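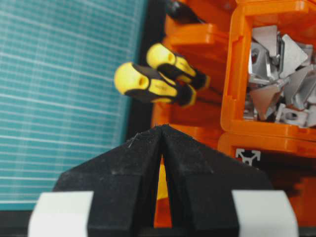 Does fingertip shape matter more than grip force for picking up small flat brackets?
Shape, in most cases. A narrow tip gets under an edge that extra force will only push away.

svoyle
Comparing two finger sets on the Corau arms, 25 picks per set, corner brackets out of a bin. Tapered fingers missed 2. Flat pads missed 12. Same controller gains, same operator. The flat pads mostly failed on pieces lying against the bin wall.

tnicholas
25 is a small sample. Did you refill the bin between sets? A full bin is much easier than a half-empty one.

svoyle
Refilled both times, but not to a measured level. Fair point.

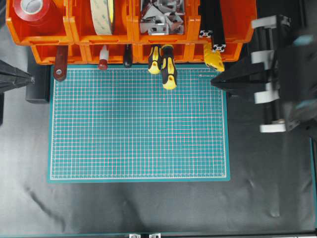
The other variable is the wrist camera. With the tapered set fitted, the tips block the middle of the view at close range – I switch to the overhead feed for the last part of the approach.

gatau_3190
Disagree on switching feeds. The Sutter controller adds lag on the second stream, and you'll overshoot. Tilt the wrist camera instead.

tnicholas
Tilting costs you the view straight down the fingers. I'd take the lag and slow the approach.

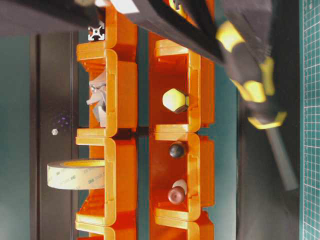 Bins used for storage at the bench, two columns

svoyle
Will try the tilt next, same bin, and post the misses for both. Balls and tape rolls after that.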